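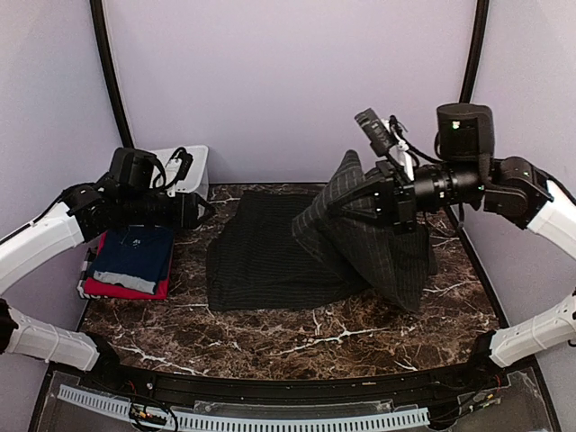

The two-arm station at Skurnetti during the gripper comparison, with the right gripper holding up a fold of dark cloth.

# Long fingers ahead on dark cloth in Skurnetti gripper trial

Skurnetti has released the first results from its comparison of two sets of gripper fingers for handling clothes, and the longer, tapered pair has come out ahead on most of the work. The shorter, padded pair did better on only one part of the test, the lifting of thick hems, and will be kept as a spare set.

The trial ran through April at the company's workshop in Etora. It covered 3388 attempts at picking up, spreading and folding garments, shared between the two finger designs. Both were fitted to the same pair of arms and driven by the same controller, so that the fingers were the only thing to change from one block of work to the next.

Clothes are an awkward load for a robot. A box keeps its shape when it is gripped and a shirt does not, and a fold that looks like one layer from above may be two or three. Skurnetti has spent the past year on folding for small commercial laundries, where mixed loads arrive in bags and are still sorted by hand. Its earlier work used a single gripper design throughout. Operators had complained that the fingers were too blunt to get under a flat layer without pushing it along the table, and the company agreed to test an alternative before ordering parts for more stations.

## What was compared

The longer fingers narrow towards the tip and form an open, angular shape when seen from the side. They were made in-house. The padded fingers came from Leclerc, which also supplied the mounting adaptors for both sets. Leclerc's pair is shorter and wider, with a soft facing that is meant to hold a garment without marking it.

Each attempt began with a garment placed on the table in one of three ways: spread flat, folded once, or dropped in a heap. The arms then had to find an edge, lift it and bring the garment to a set position. An attempt counted as a success if the cloth was still held at the end and had not been dragged off the work area. Attempts stopped by a fault in the arm or the cabling were thrown out and repeated.

The fingers were swapped after every block of 40 attempts. Changing both arms over and checking their alignment took longer than planned at first, and the early blocks were run with one change a day until the work became quicker. The grip force was set separately for each design before the trial started and then left alone. Skurnetti says this was the fairest arrangement it could manage, though it accepts that a different setting might have helped the padded pair on thin fabric.

## Dark cloth the hardest

The widest gap appeared with dark garments, and in particular with dark cloth that had a fine rib or a faint check. The longer fingers could be slid under a raised fold from a shallow angle and closed on a small amount of material. The padded pair needed more cloth standing up from the table before it could take hold, and often let go when the lift began.

Some of the trouble lay with the cameras. Each arm carries a small camera module above its wrist, and the controller uses these views to choose where to grip. On a dark table, with a nearly black garment, the edge of the cloth was sometimes placed too far in or too far out. A finger with a longer reach could cope with the mistake more often than a short one could. Red and light grey garments caused few such errors, and the two designs were close to level on them.

The company had considered changing to a plain, pale tabletop before the trial. It kept the dark marbled surface because customers cannot be relied on to provide a pale one, and because the veins in the pattern make a useful test of whether the software confuses a line on the table with the edge of a sleeve. It did so more often than expected in the opening blocks. An update to the controller, made before the main count began, reduced the problem but did not remove it.

Folded garments gave a different result. When the task was to take the top item from a stack and leave the rest in place, both designs tended to catch the layer underneath. The longer fingers disturbed the stack less but picked up two garments at once more frequently. Skurnetti has marked this as the main weakness of its own design and plans to try a slightly rounder tip.

## Wear and cost

The tapered tips showed more wear. One pair had to be replaced before the end of the trial after a fingertip bent against the table during a low approach. The padded fingers finished with their facings intact, apart from some lint that had to be cleaned off between blocks.

Price was not part of the scoring, but it will matter when more stations are built. The long fingers are cheaper to make and can be replaced without taking the gripper off the arm. The Leclerc pair has to be removed with its mounting plate, and the arm must then be checked again before it goes back to work. Over a full shift in a laundry, the company says, the time lost to that check would count for more than the price of the part.

There was also some discussion of cable routing. The wrist cameras are connected by thin cables that loop close to the mounting brackets, and on two occasions in the early blocks a loop caught on a raised garment as the arm turned. The loops have been shortened. A clip is being designed to hold them closer to the wrist — it was not ready in time for the trial.

## Second site to repeat the work

Helasent, which runs a test room for handling equipment, will repeat part of the comparison with its own garments and its own operators. It has asked for the same controller settings and the same order of tasks. The repeat will be smaller and will leave out the heavy items, such as towels and work jackets, that took up much of the time in Etora.

Helasent also wants to add a test in which one arm holds a garment up while the other takes hold of a second corner. In the first trial most lifts were made by one arm, with the other waiting nearby, and the hand-over from one gripper to the other was only scored in the later blocks. Results there were mixed. The long fingers passed the cloth across cleanly when the fold was narrow, but when it was wide they were inclined to meet each other before closing. The padded pair had the opposite difficulty and tended to miss the corner altogether.

Skurnetti intends to publish the full table of results once the repeat is finished, with separate figures for each type of garment and each starting position. It will include the failed attempts and a short note on how each one ended. Recordings from the wrist cameras will be kept for its own use in tuning the edge detection.

In the meantime the long fingers will be fitted as standard on the two-arm stations in the Etora workshop, and a longer run is planned to measure wear. The target is over 3000 lifts on a single pair of tips without a replacement. Tips will be inspected at the end of every shift, and any that have bent will be set aside and measured against a new pair.

Leclerc has been sent the findings and is preparing a narrower version of its padded finger. Skurnetti has agreed to test it on the same stations when it arrives, using the dark garments first.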